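Ticket 2141 – Snow cover layer shows fresh snow over Bilton that isn't there
Product: Desia snow and cloud viewer
Status: Resolved, watching
Opened by: Donnelly station desk
Handled by: Sasalora imagery support

Original report

Hello, and thanks in advance for looking at this one. We use the daily snow cover layer in Desia for our morning bulletin, and for the past several mornings it has been painting a wide white band across the valley from Bilton down to the reservoir. Our own stake at Donnelly reads zero. The road camera at the Bilton turnoff shows wet pavement and brown grass. The band has nice crisp edges and looks completely believable, and that worries me more than if it looked broken, as we very nearly put it in the bulletin as overnight snowfall!

I have cleared the browser cache, signed out and in again, and tried it on the other computer in the office. Same band every time.

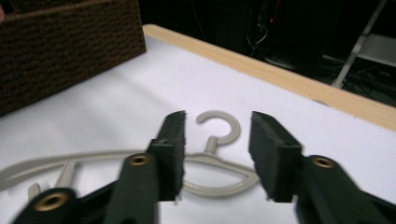 Ticket page last changed: March, 4:12 pm

First reply from support

Thank you for such a thorough report, and especially for the stake and camera readings, which save us a good deal of guessing. I opened the same area on my side and I see exactly the band you describe, so please don't spend any more time on your browser.

Before we blame the layer, could you send me a few things when you have a minute?

The product time shown in the lower corner of the viewer (the small one, in UTC, and not the clock beside your name).
Whether "Fill gaps from previous pass" is checked under Layer options.
Whether the band is still there when you switch from the snow layer to plain visible.

My first thought was low cloud. Fog sitting in a valley and snow lying in a valley look very much alike in visible light, and the usual way to pull them apart is the shortwave infrared band, where snow goes dark and water cloud stays bright. Desia does that test for you when both bands have arrived. If one is late, it should leave the pixels blank and say so.

Reply from Donnelly

Product time is 1540. The gap fill box is checked, and I don't remember checking it, but several of us share the login so I can't swear to anything. In plain visible the band is there too, a little softer along the south side. If I step forward to the afternoon pass it is gone entirely, and I have never known snow to leave that valley in an afternoon in one tidy piece.

I did also look at row 413 in the quality table, which is the one that covers Bilton. The flag column says 31. I can't find 31 in the help pages. They stop well short of that.

Second reply from support

That flag was the missing piece, so thank you for digging it out. You are right that it isn't in the help pages, and I have asked for it to be added. A value of 31 means the shortwave infrared data had not arrived when the tile was built and the snow test was run on visible light alone. With gap fill switched off, a tile like that stays gray. With gap fill switched on, the viewer was supposed to reach back to the last good pass, and instead it has been accepting the visible-only result as if it were good.

So what you have is valley fog, honestly drawn and wrongly labeled. It burns off by midday, and the afternoon tile, which has both bands, comes out bare as it should.

What to do for now:

Open Layer options and uncheck "Fill gaps from previous pass."
Save the view under a new name so the shared login doesn't bring the old setting back.
Reload. The Bilton tile should turn gray on the morning pass.
For the bulletin, use the afternoon tile from the day before along with your stake reading.

I know a gray square is not much to look at with your coffee, but it is at least telling you the truth.
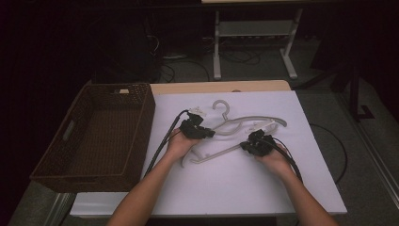

Hangers on the white tabletop, with a black gripper in each hand.

Reply from Donnelly

Done, and it behaves just as you said. Gray in the morning, bare ground in the afternoon. One small wrinkle – the second step only worked after I closed the legend panel. With the legend open, the Save button sits underneath it and nothing happens when you click. It may be our screen, which is an old one and set to large text.

We would like the gap fill back eventually. On days with a missing pass it was a real help, particularly for the high ground west of Sasalora where we have no stake at all.

Third reply from support

I can reproduce the Save button trouble with large text turned on, so it isn't your screen. It has its own ticket now and I have linked it to yours.

The corrected tile builder is running on our side. Tiles flagged 31 are now skipped by gap fill, and the viewer goes back up to 2 passes for a good one before giving up and leaving gray. Please turn the box on again whenever you are ready. The older Bilton tiles are being rebuilt overnight, working back from the newest, so the archive will look patchy until that finishes.

I'll leave this in "watching" through the rest of the fog season. If the white band comes back, reply here with the product time and the flag value and it will land in my queue.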